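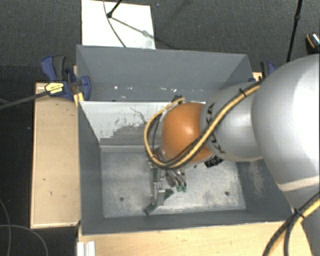
A grey bin at Ekwood, paint well worn.

Part-time workshop hand wanted (sanding, filling and painting)

Hello! I run the finishing room at Ekwood, and I'm after someone patient who likes making tired things look cared for. We look after big open-topped bins for the packing halls at Rerau and Bamus, and they come to us in all sorts of states. The one in the photo is fairly typical - dark slate on one side, a pale panel gone grey in blotches, thin scratches across the middle, and a floor that's scuffed nearly everywhere you look. If your first thought was "ooh, I'd like to get some sandpaper on that", please keep reading.

You'd be working alongside me, in the old Christodoulou building down by the canal (it went up in 1916 and the windows are enormous, so the light is lovely and the draughts are terrible). I mark up each bin with chalk when it arrives, and then we wash it, rub it down, fill the deeper scratches, mask it and paint it. The small round holes in the floor have to stay open, so they get plugged before painting and unplugged afterwards. I have forgotten this more than once and had to go round with a drill, swearing.

It's slow work and a bit mucky, and I love it. Most of the day is spent leaning over the side of a box with the radio on. Matching the greys is the fiddly part. The older bins have been touched up with whatever was on the shelf that year, so you can find a blue-grey wall next to one that's almost charcoal, and I'm trying to get us back to two proper shades.

You don't need a trade background. I'd be glad to hear from anyone who has painted boats, furniture, stage sets or their nan's fence, as long as you can bend and kneel comfortably and don't mind wearing a mask. A steady hand with a brush matters more to me than speed. I'll teach you the spraying.

Shifts are 5 hours, starting at 11 in the morning, and we'll settle the days between us. Overalls, gloves and boots are provided, tea too. Biscuits are a matter of whose turn it is.

To apply, write me a few lines and send a photo of something you've sanded or painted, even if it went a bit wrong. Drop it in at the Ekwood front desk or post it to the finishing room before the end of August. Come and have a look round first if you like - ring the side bell, and keep ringing if the sander's on.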